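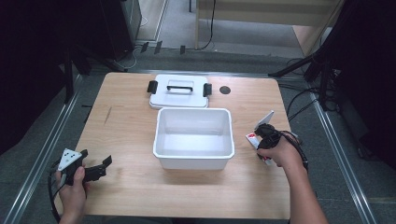
Elżbieta says the second pair should wait until the cable question is settled, otherwise we pay for the same mistake twice. Fair. But the Faltard quote runs out end of January and I dont want to ask them for a third extension.

Sun 12 January

Planning day, lid and bin task running alongside. Notes as I go.

Where we are:
Grippers - one left, one right, no spare of either. If a jaw goes we stop. Want 2 more, same model, from Faltard. Skunell has something cheaper but the marker plates would need new brackets and then we recalibrate everything. Not worth it imo.

Cables - the sore point. Both hands wired, both drag. Left one hangs off the table side and you feel it on every reach across. Options: (a) longer cable + overhead boom, (b) the slim cable from Furemitz, (c) live with it. Elżbieta for (a). I lean (b), cheaper and can be tried in an afternoon. Ask Furemitz for one sample length before we commit to anything.

Bins - cheap, buy more. White with the latching lid is fine for now but white lid on a pale table is a poor test of anything. Get a dark one and a clear one as well. Check the clips are the same size or the grip widths all change.

Table - keep. Hole in the top to the right of the lid is a nuisance if we ever do small parts. Plug it? Costs nothing. Put on list.

Tripods - keep what we have. Skunell clamps that go straight onto the rails would free up floor, nice to have, next budget.

Money: 2000 left on the Chmielewska line, has to be committed by the 22nd or it goes back in the pot. Grippers eat most of that. Furemitz sample out of petty cash if they charge for it at all. Bins likewise.

Order of asking:
Furemitz first (sample, lead time)
then Faltard, confirm price still includes the marker plates, last quote was vague
Skunell only if Faltard comes back higher

Open: does the Faltard warrenty cover jaws or just the body? Read the small print before signing. Also who signs, me or Elżbieta, the form has changed again.

Told E. I'd split the order if Faltard lets us, one gripper now and one after the cable test. She's ok with that. Mail them tomorrow a.m.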